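Chapter 7
Reading the Box

Before you start: find one packaged product at home that you haven't thrown out yet. Bring the empty box to class. Food boxes should be very empty.

A box has two jobs. The first is to get its contents from one place to another without crushing them. The second is to talk. It talks on the truck, on the shelf, in the closet, and in the recycling bin, where it goes on making promises about something that has already been eaten.

Most of us believe we don't listen. When Genalyn Calimlim taught the first version of this course, she asked 200 students whether packaging affected what they bought. Nearly all said no. She then asked them to name the color of their toothpaste box, and the room answered without a pause.

In Chapter 6 we followed a shipment of 3,499 cartons from the Zurnier plant to the store and looked only at the first job: board weight, stacking, tape, and the long sad story of pallet nine. This chapter takes up the second. We will treat the box as a page that happens to fold.

A folded page has a problem that a flat one doesn't. The reader may meet any side of it first. Designers call the side they hope you will see the front panel, or principal panel, and they spend most of the budget there. The narrow sides get whatever is left, such as the small print. Then a tired clerk shelves the thing sideways, and the side panel has to do all the work. Good designers plan for the clerk.

As you read, keep three terms in mind. A panel is one flat face of the box. A ground is the color or pattern that covers a panel. A label area is a plain patch set into the ground so that small type has somewhere to sit. Busy grounds need label areas badly. Anyone who has tried to read instructions printed straight over a pattern knows why, and has probably assembled the shelf upside down.

Section 7.1 looks at grounds, Section 7.2 at type that runs up or down a narrow panel, and Section 7.3 at the Tronusov redesign, which cost a great deal and was shelved sideways.
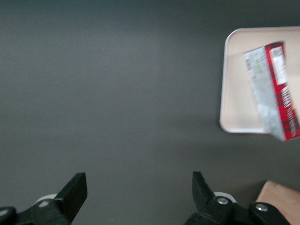

Figure 7.1 Two panels of one box: a pale, mostly plain face and a red plaid side with a white label area and large vertical lettering.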